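Okay so a few of you asked what I ended up thinking of the hand-held gripper kit, and I've had the thing for two weeks now, so let's do it!

Quick background: I signed up for the Primuvus home plan back in January (Raíssa Dantas talked me into it after her own trial in Macedo). They lend you the gripper, you do your normal chores with it in your hand, and the recordings go off to people training robots to do the same. The plan is up to 90 minutes a day and I have never once made it that far - my wrist gives up well before that.

Setup was easier than I expected. The booklet is 14 pages and I read maybe four of them before I got bored and just started on the dishes. 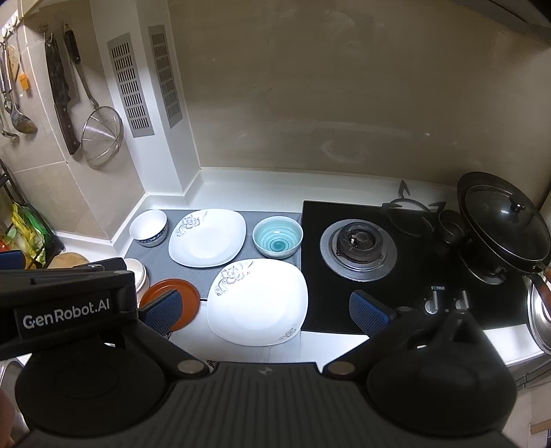
Bowls took me the longest to get the hang of. You want to grab the rim and not squeeze like a maniac, and my first evening was very slow and very sweaty. Flat plates are worse, if you ask me! I started sliding them a little toward me before pinching the edge, and that helped a lot. The blue pads have a nice texture to them and I like them much more than I thought I would.

Stuff I don't love: it's bulky for a small kitchen, and I keep bumping things I'd never bump with my own hand. Support is slow too. I wrote in with a question about uploads and Ernő Virág got back to me 2 days later (super friendly, though, and he did sort it out).

Would I keep it? I think so, at least through the summer. Next up I want to try folding towels with it, and Raíssa already says I'll hate it.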